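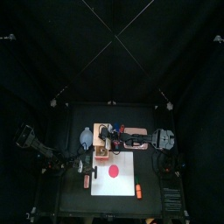 暗い色の布の壁と、天井で交差する二本のケーブル

2019年6月5日

寝室を暗くする作業がひとまず終わったので、やったことを書いておく。来年の自分が同じところでつまずかないためのメモでもある。

Endsteadに越してきて二度目の初夏になる。去年は引っ越しが8月だったので、いちばん日の長い時期を知らないまま冬に入った。今年の五月に入ってから、夜がなかなか来ないことにようやく気がついた。夕食を片づけて風呂に入り、本を少し読んでもまだ外が明るい。寝つくまでに時間がかかり、やっと眠ったと思うと、朝の光で目が覚める。時計を見るとまだ四時台で、そこから二度寝をしようとしてもうまくいかない。

最初の一週間は枕の位置を変えてしのいだ。頭を窓と反対側に向けるだけでも多少は違う。ただ、部屋の壁が白いので、どちらを向いても結局は明るい。アイマスクも試した。眠りに入るまではいいのだが、起きるといつも首のあたりまでずれている。ひもをきつくすると耳の後ろが痛くなる。旅行用にもらった安いものだったので、良いものを買えばまた違うのかもしれない。

同じ階に住むOtt Lepikさんに階段で会ったとき、この話をした。彼はもっと北の生まれで、子どもの頃は夏になると父親が窓に板を打ちつけていたそうだ。今はどうしているのかと聞いたら、カーテンを二重にしてあとは慣れる、とのことだった。慣れるまでどのくらいかかったかは覚えていないらしい。部屋を見せてもらうと、たしかに昼間なのに足元が見えないほど暗かった。カーテンが窓よりだいぶ大きい。左右にも下にも余っていて、床に少したまっている。うちのカーテンは窓枠ぴったりの寸法だったので、そこからもう考え方が違っていた。

うちの寝室の窓は二つある。大きいほうが東向きで、小さいほうは北向き。北だから関係ないだろうと思っていたが、この時期は太陽がずいぶん北寄りから上がるので、朝は小さい窓のほうが先に明るくなる。これは実際に早朝に椅子を置いて座ってみてわかった。眠れないなら観察でもしようと思い、毛布をかぶって一時間ほど壁を眺めていた。光が入ってくる場所は次のとおりだった。

大きい窓、カーテンの上
大きい窓、カーテンの左右
小さい窓、ほぼ全部
ドアの下
換気口

いちばん強いのは意外にもカーテンの上だった。カーテンレールと壁の間に隙間があり、そこから出た光が天井に当たって部屋全体に広がる。布そのものを通ってくる光は、それに比べるとたいしたことがない。遮光の等級ばかり気にして店を回っていたが、先に隙間を見るべきだった。

生地はZariņšで買った。駅の裏手にある布屋で、店の名前は読み方がしばらくわからず、家では「ザリの店」と呼んでいた。最後の字にも音があると店主に直されたので、今は「ザリンシュ」と言っている。奥に長い店で、入口側に夏物の綿や麻、突き当たりに厚手の布が巻いたまま立ててある。黒い布だけでも何種類もあり、並べると黒の色が一つずつ違う。赤っぽいもの、青っぽいもの、光を当てると灰色に見えるもの。店主は懐中電灯を出してきて、布の裏から当てて見せてくれた。織り目の粗いものは星空のように点々と光る。

買ったのはFaltementという名前で売られている厚手の生地で、裏に何も塗っていないわりに光を通さない。裏に樹脂が塗ってある遮光布のほうが確実だと言われたが、においが苦手なのと、以前使っていたものが数年でべたついて縁から剥がれてきたのとで、織りだけで遮るほうにした。洗えるかどうかも聞いた。洗えるが縮むので、先に水に通してから裁つように、とのことだった。

水通しは風呂場でやった。厚い布は水を吸うと本当に重い。浴槽から引き上げるときに腰を痛めそうになり、途中で半分に折って、少しずつ押して水を切るやり方に変えた。水は薄い墨のような色になった。二回目でもまだ色が出て、三回目でだいたい透明になった。浴槽の縁に黒い筋が残ったので、そのあとしばらく浴槽を磨いていた。干すのには丸二日かかった。

縮みは縦方向のほうが大きかった。買うときに余分を見ておいてよかった。横はほとんど変わらない。

裁断は居間の床に広げてやった。黒い布に引く線は白のチャコがいちばん見やすい。青や黄色も持っていたが、夕方になると見分けがつかない。はさみは布専用のものを使い、端から端まで一気に切るつもりだったのに、途中で布がよじれて少し斜めになった。折り返せば隠れるので気にしないことにした。黒い布は糸くずも猫の毛も全部目立つ。うちに猫はいないのだが、前の住人が飼っていたらしく、どこからか出てくる。

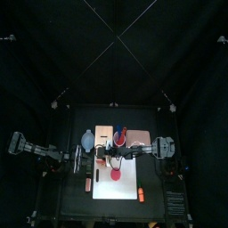 ミシンは針を太いものに替えた。最初はいつもの針で縫っていて、裾の三つ折りが重なるところで折れた。糸は黒のポリエステル。縫い目の長さはいつもより少し長めにした。短いと、ほどくときに困る。そして必ずほどくことになる。今回は大きいほうの裾を一度、小さいほうの脇を二度ほどいた。黒い布に黒い糸で縫ったものを夜にほどくのはかなりつらい作業で、二度目からは昼に回した。

上の隙間については、カーテンとは別に箱のような覆いを作った。レールの上に細い板を渡し、そこから布を垂らすだけのものである。板は物置にあった棚板の余りを使った。もとの棚は引っ越しのときに傾いてしまい、それきり立てかけてあった。板の両端にL字の金具をつけて壁に留め、布は板の上面にタッカーで打つ。壁が思ったより固く、下穴を開けるのに手間がかかった。賃貸なので大きな穴は開けられない。大家さんに聞いたら、出るときに埋めるなら好きにしていいと言われた。そういうことはもっと早く聞けばよかった。

左右の隙間は、カーテンを窓枠より外まで広げることで片づいた。レールを長いものに替えるのがいちばんいいのだろうが、端のフックを壁側に引っかけるだけでもかなり違う。布の端を壁に沿って曲げて、そこで折り返すようにする。レールの形によってはできないと思うので、これから買う人は端が壁のほうへ曲がっているものを選ぶといい。

小さい窓のほうは、毎日開け閉めするわけではないので、カーテンをやめて枠にはめるパネルにした。段ボールを窓枠の内側の寸法に切り、両面に布を貼る。夏の間だけはめておいて、秋になったら外してベッドの下にしまう予定でいる。縁にはPrevexの隙間テープを一周貼った。本来は窓や扉の隙間風を止めるための柔らかいテープだが、色が黒いので光も止まる。粘着が強いので、貼り直しはあまりきかない。一辺目を貼ったところで曲がっているのに気づき、剥がしたら段ボールの表面が一緒に取れた。その部分は布をもう一枚足してごまかした。

寸法は、枠の上と下で幅が違っていた。古い建物なので窓枠が長方形になっていない。上だけ測って切ったら下が入らず、結局紙で型を取ってやり直した。型紙を取るなら新聞紙よりも包装紙のほうが腰があって扱いやすい。

ドアの下は、丸めたバスタオルを置いた。これで十分だった。専用の器具も売っているが、夜中にトイレに行くときにどかすのが面倒なのは同じである。

換気口はふさがないことにした。職場のSylvie Bélangerさんに話したら、そこだけは絶対にふさぐなと言われた。彼女は前に住んでいた部屋で換気口をふさぎ、ひと冬で壁紙の裏をかびだらけにしたことがあるという。代わりに、換気口の前に少し離して布を一枚垂らしておくといいと教わった。空気は横から抜けて、光は布に当たって止まる。余った生地の端を使い、上だけを留めてある。風のある日は少し揺れる。

全部つけ終わった日の夜、明かりを消したら自分の手が見えなかった。これはこれで落ち着かない。夜中に水を飲みに起きて、ベッドの角にすねをぶつけた。翌日、枕元に小さいランプを置いた。暗くするためにあれだけ手をかけて、結局明かりを足している。ランプは橙色の弱いもので、普段は消してある。

眠りのほうは、はっきり良くなった。目が覚める時刻が二時間は遅くなったし、途中で起きても外が明るいかどうかわからないので、そのまままた眠ってしまう。困るのは朝で、目覚ましが鳴っても夜中のような気がする。つけ終わって三日目に寝坊をした。それからは目覚ましを部屋の反対側に置いて、止めに行ったついでにカーテンを開けることにしている。開けると当然まぶしい。しばらく目が開けられない。

暑さについてはまだわからない。黒い布は日が当たると熱を持つので、東側は昼の間どうするか考えている。今のところ、朝起きたら全部開けて、日中は以前の白いカーテンだけにしている。覆いの部分は開けられないので、触るとそこだけ温かい。外側に向く面だけ白い布にする手もあると店主は言っていた。そうすると二枚仕立てになって、また風呂場であの重い布を洗うことになるので、来年以降に考える。

かかった費用は生地がほとんどで、あとは金具とテープと針くらいである。既製の遮光カーテンを買うのとたいして変わらないと思う。安く済ませたいなら作る意味はあまりない。窓の形が変わっているとか、上の隙間をどうしてもふさぎたいとか、そういう場合は作ったほうがいい。

布屋の話をもう少し。注文した生地は一度取り寄せになり、引き換えの紙に2403という番号が書いてあった。受け取りに行くと、店主は紙を見ずに棚から巻きを出してきた。黒い厚手の布を買う人は、この季節になると急に増えるらしい。写真をやる人、芝居の舞台を作る人、それから眠れない人。芝居の人は量が多いので、その後に来ると品切れになっていることがある。五月の早いうちに来るのがいいと言われた。

取り寄せを待つ間の7日間は、仮に毛布を窓に吊っていた。レールに洗濯ばさみで留めただけなので、夜中に一つずつ外れて落ちる。落ちる音で目が覚めるため、あまり意味がなかった。洗濯ばさみを増やしても、重さでレールのほうがたわんでくる。毛布でしのぐつもりの人は、上に突っ張り棒を渡してそこに掛けたほうがいい。

Ottさんが先日、出来上がった部屋を見に来た。ドアを閉めてしばらく黙っていて、それから隅を指さした。東の窓の左上に、針の先くらいの光が見えていた。タッカーの針を一度抜いて打ち直したところで、穴がそのまま残っていたのだ。寝ている位置からは見えないので放っておいたのだが、言われてからは気になって、横になる前に一度そちらを見てしまう。昨日、黒い糸で二針ほど縫ってふさいだ。

余った布は細長いのが二枚と、三角のが何枚か。細長いほうは居間の窓に使えるかもしれない。三角のほうは使いみちがなく、いまは袋に入れて棚の下に置いてある。店主に聞いたら、椅子の脚の下に敷けばいいと言われたので、週末に切ってみるつもりでいる。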